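Tooling notes, 17th June

Syncing two grippers without losing my mind

Hello again from the Plalter end of the corridor! Last time I promised a proper update on the recording software, and a few of you wrote in to ask whether the left and right streams line up yet. They do, mostly, and I'm far too pleased about it.

Quick recap for anyone new. Plalter is the bit of our code that takes the video from a pair of hand-held grippers and turns it into tracks a robot policy can learn from. Each gripper keeps its own clock, and the clocks drift. Over a long session at the Distham flat we were ending up 80 milliseconds apart, and when you're trying to learn how two hands work together (one holds the cloth, the other tugs it) that's plenty to spoil things.

My first fix was to line up the motion data from both sides and slide one along until the bumps matched. Lovely on paper. In practice, people hold one hand still while the other gets on with the job, so half the time there were no bumps to match. I spent a good week on that and I'd like it back, please.
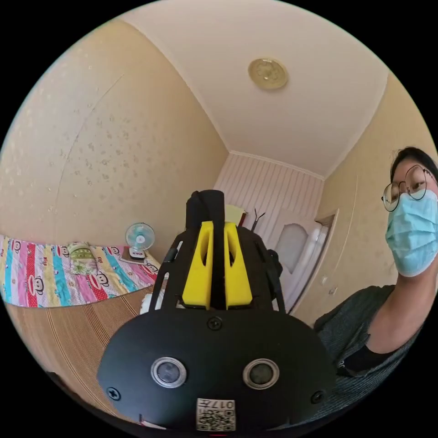

Bedroom session, fingers up and nearly touching.

What works far better is using the fingers themselves. They're bright yellow, the body of the gripper is black, and they sit in much the same patch of every picture, so a very small detector can tell how far apart they are. I now ask whoever is recording to squeeze both grippers together at the start and again at the end. The software finds the two squeezes on each side, stretches one clock to fit the other, and we're down to 2 milliseconds on the sessions I've checked. The detector did get confused by a yellow stripe on a bedsheet, so I've masked off everything outside the finger area and it has behaved itself since.

The other headache is tracking. Bedrooms are hard! Plain ceilings give the tracker next to nothing to hold on to, and a surface made of lots of matching slats gives it far too much of the same thing. It happily decides it has slid one slat to the left and carries on as if all is well. For now I throw out any match with a near-identical neighbour, which costs us a few points but stops the jumps.
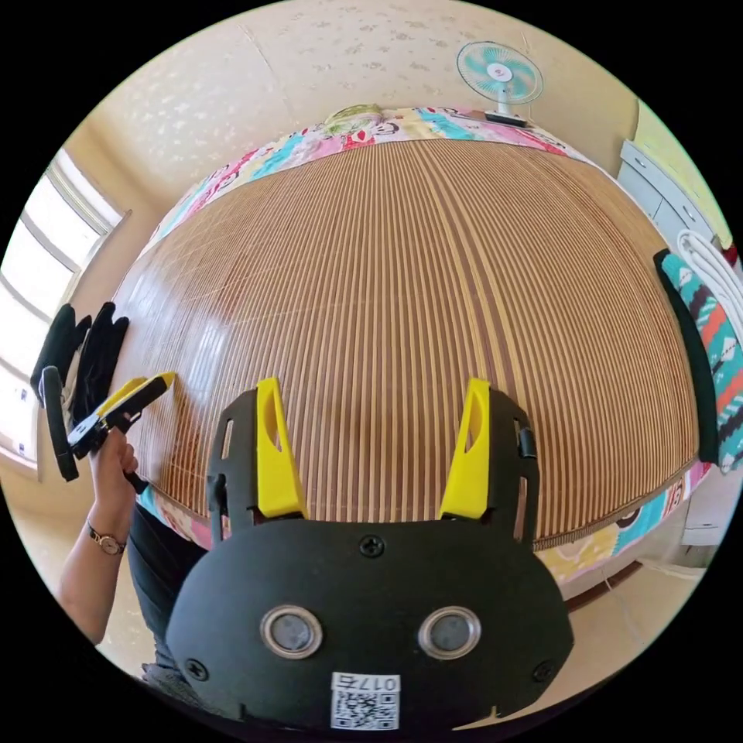 What's coming in the next release

The new build is called Dridilari (I lost the vote on names). It has the squeeze sync switched on by default, and a session of 40 clips now gets through the whole thing in 30 minutes on the Gebretsadik machine. There's also a preview page that plays left and right next to each other with the finger gap drawn underneath, so you can spot a bad sync by eye before you train anything on it.

If you've got old recordings without the squeezes, hang on to them. I want to try picking up ordinary grasps instead, and I'll need messy data to test that on. Send me the worst you have!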